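Rangement › Étagères à casiers

3 mars 2026 — par la rédaction de Solano

Étagère ouverte Firnia, blanche

On l'attendait depuis longtemps dans le catalogue, et la voilà ! La Firnia est une étagère à casiers toute simple, ouverte, blanche, qu'on peut adosser à un mur ou poser de côté pour séparer un coin lecture du reste de la pièce. Pas de portes, pas de poignées : on attrape un livre ou une pelote au passage.

Le modèle standard compte 12 casiers et mesure 187 cm de haut. Les séparations s'emboîtent sans colle, et à 2 personnes le montage se fait dans l'après-midi (prévoyez un maillet en caoutchouc, il n'est pas fourni).
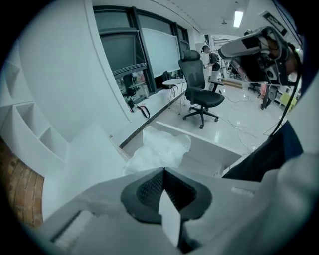 Étagère blanche à casiers ouverts, encore vides, dans une pièce à grandes fenêtres gris foncé et store clair.

Ce qu'on aime surtout, c'est le blanc dans une pièce déjà claire — le meuble se fait oublier et ce sont les objets rangés qui donnent la couleur. Les paniers Tarisska entrent pile dans les casiers, les boîtes Manurung aussi, à condition de les glisser dans le sens de la longueur.

Entretien : un chiffon doux légèrement humide, rien d'abrasif. Fixation murale comprise, à poser dans tous les cas, même sur un sol bien plat.

Référence 2926. La version basse arrive en juin.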